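4. Reporting Rules for Simulated Kitchen Tasks

4.1 Scope

The practice described in this section applies to manipulation tasks that are run in a simulated home kitchen and reported as evidence that a control policy is ready for trials on hardware. It was drafted at Skadberg after a review of earlier reports showed that results from different teams could not be compared. Two teams could run the same task, in the same kitchen model, and arrive at success rates that differed only because one had counted a dropped item as a failure and the other had allowed a second attempt. The rules that follow do not set a passing score. They fix what must be written down before a run begins and what must be kept after it ends.

The reference kitchen is the Griditz model, which contains a refrigerator with shelves, bins and base drawers, a marble-look countertop, and wooden cabinets above and below. Food items are placed by script. The refrigerator station is used for the rules on enclosed spaces (Figure 4), and the counter station for the rules on placement. 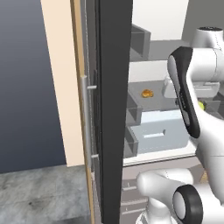
Skadberg, January

Figure 4. Refrigerator station with the door open. The arm works from the right, and a food item rests on the shelf between the door and the gripper.

4.2 Enclosed spaces

A task is treated as enclosed when the gripper must pass the plane of a door, a drawer front or a cabinet face in order to complete it. For these tasks the report shall state the door angle at the start of each episode, whether the door is free to swing or held in place, and which surfaces are included in collision checking. The last of these was the most frequent omission in the reports reviewed. Several teams had turned off contact between the arm and the shelf edges to speed up the simulation, and had not said so.

Contact with the door or its handle during a reach is not a failure in itself. It shall be logged as a contact event, with the link involved and the peak force. Contact with a bin or a shelf is logged in the same way. A report that gives a success rate for an enclosed task without the matching contact log is considered incomplete and is returned to its authors.

Items near the target must also be declared. A lone object on an open shelf is a different problem from one with a container on either side, and a policy that handles the first may perform poorly on the second. We therefore ask for a list of all movable objects in the refrigerator and a statement of whether their positions change between episodes. Where positions do change, the random seed shall be kept with the results.

4.3 Number of episodes

Each reported rate shall rest on 300 episodes per task, divided evenly among 6 starting layouts. Ayman Nimri, who prepared the first draft of this rule, had proposed a smaller set for tasks with a long run time. The proposal was withdrawn when the Brodum team showed that the ranking of their own policies changed from one small set to the next. Episodes that end in a simulator fault are neither discarded nor repeated. They are reported in a separate column — a step that adds little work and makes unstable contact settings easy to spot.

4.4 Placement on open surfaces

Counter tasks call for a different set of records. The arm has more room, and the main source of disagreement between teams is the meaning of a completed placement. Under the present rules an item has been placed on a plate when it is in contact with the plate, is not in contact with the counter, and has stayed at rest for 2 seconds after the gripper opens. An item that comes to rest partly on the rim and partly on the counter is recorded as misplaced.
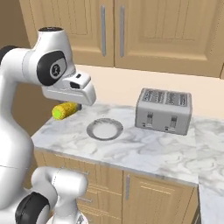 The rest condition deserves comment. Long or rounded items can roll after release, and a check made at the moment of release will count many placements that do not last. Nisreen Geagea compared the two methods on the Zein task list and found that the gap was largest for produce, small for boxed goods and absent for flat items. The check at release is no longer accepted, although authors may report it beside the required figure if they wish to compare with older work.

Fixed appliances on the counter are part of the layout and shall be listed with their positions. Teams may move them between layouts but may not remove them in order to clear a path for the arm.

4.5 Changes during a study

A change to the friction values, the gripper model or the control rate after the first reported episode starts a new study. Results from before and after the change shall not be pooled. Minor corrections to rendering — lighting, surface color, camera exposure — are exempt when the policy takes no image input, and are otherwise treated like any other change.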